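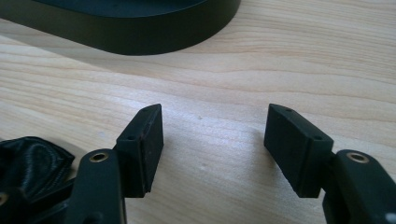
4. Car Cards and Switch Lists at Two Home Layouts

4.1 Setting

The two layouts discussed in this section are known by the names of their main yards, Laltstead and Mukgate. Both are HO scale and both fill a single room. Laltstead was built as a point-to-point line with a branch to Olta, while Mukgate is a continuous loop with a hidden yard that can be cut out during operating sessions. Their owners have hosted sessions for many years and share most of the same crew, so differences in how the paperwork was handled are unlikely to come from differences in experience.

At Laltstead, each freight car has a card that travels with it in a pocket, and a waybill is tucked into the card to show where the car should go next. The owner turns the waybills between sessions. Mukgate used the same method until May, when it changed to printed switch lists. A list is made for each train and handed to the crew at the start of the run.

Sandrine Marchal attended the sessions as an observer and did not run trains. She noted the time each crew spent sorting paper, the time spent switching, and every car left at the wrong industry. Crews knew that she was taking notes but were not told which of these items she was recording.

4.2 Time spent on paperwork

Card sorting took up a large part of the work at Laltstead yard. A crew with 17 cars to classify would lay the cards out in order before touching the throttle, then gather them again once the train was made up. Several operators said they liked this step and would not want to lose it. Others found that there was no good place to put the cards down, and they ended up resting them on the scenery or on top of the control panel.

The sorting step was gone at Mukgate after the change, but a new delay appeared. Crews stopped to compare car numbers with the list, and small lettering on older cars was hard to read under the room lights. Where two boxcars of the same road name stood together – a common event on the Igwe siding – the operator usually had to lean in or ask for a flashlight. The session log from 16th January mentions this problem more often than any other.

Figure 2. Light-colored wooden tabletop with visible grain. 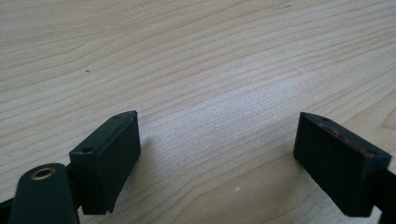

Page 7

4.3 Misplaced cars

Cars left at the wrong industry were found on both layouts. With cards, the usual cause was a waybill turned to the wrong side, and the crew then did exactly what the card told them. With lists, the usual cause was a car that had been moved by hand between sessions without the list being updated. One such move at Igwe affected five later trains before it was corrected.

The two kinds of error differ in how easily they are found. A bad waybill stays with its car and can be checked by anyone who picks up the card. A bad list is normally thrown away when the train ties up. Mukgate now keeps its used lists in a folder until the next session, and the owner checks the Igwe and yard tracks against them before printing new ones.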